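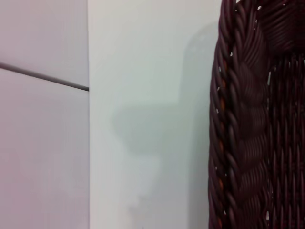 Before you buy a robot arm for the workshop: tips from a doubter

Every October the catalogs come, and every October somebody at Temis wants an arm. I keep the budget for our packing room, so I get to be the wet blanket. These are the tips I hand out. They apply just as well to a garage business with one bench.

Write down the job first. One sentence, no adjectives. "Pick up a small soft thing and drop it in a basket" is a job. "Help out with packing" is a wish, and a salesman will happily sell you a wish.

Time yourself doing it by hand. I did 600 pieces over an afternoon and wrote down every stop, including the ones for coffee. It was dull and it saved us from a very silly purchase. If you can't stand doing the timing, you don't know enough about the job to automate it.

Price the arm last. The quote we had from Wirkero looked friendly until we got to the extras. The gripper was a separate line. So was the mounting plate, at $94, and so was a cable that I would have called part of the robot. By the time we had added those, plus delivery, the extras alone came to $1,245. Ask for one figure that covers everything needed to pick up your item and put it down again, and get it in writing.

Try it with your own containers. Demo bins are stiff, square and all alike. Yours probably aren't. A woven basket with sloping sides and a thick braided rim is a fair test, and so is a round, soft item that can bounce or roll. Dropping a ball into a wide basket from just above it is the easy end of things, so don't let that be the whole demo. Ask to see the same item picked back out of a corner.
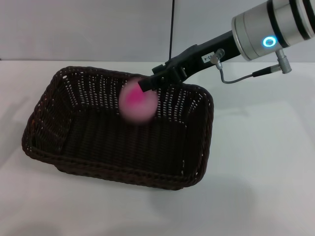

Nicanor Goicoechea wrote in to say I'm too hard on the drop test. We bought ours from Plindia on the strength of a demo much like that, he says, and it has paid its way, but only because we left money for the boring parts. We set aside another $600 for spare fingertips and a second gripper cable. The first cable lasted until spring. I'd tell people to budget for the cable before they budget for the arm.

Fair enough, and I'll take the point about cables. Look at how they run. A loop hanging off the wrist will find something to catch on sooner or later, and you want to know what a new one costs and how long it takes to arrive. I'm still not sold on the rest. One happy owner isn't a payback calculation, and I'd like to see his hours.

Don't forget the table. An arm bolted to a wobbly bench is an expensive way to miss. Check that the top is flat, and think about the finish too. Shiny surfaces throw glare, and glare can bother a camera.
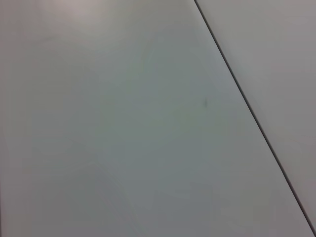
Wipe the top down before any trial, and check any seam between panels with a straightedge. If one side sits higher, shim it now. That costs you a strip of cardboard. Doing it after the arm is mounted costs you a morning, plus whatever the installer charges to come back and set it up again.

Rent if you can. Itziar Marín got a month from Valcárcel with the setup included, and sent it back at the end with no hard feelings. I think more people would send theirs back if they were allowed to.

Last, put a name next to "who fixes it." If the space stays blank, keep your money for another year. Ours is still blank.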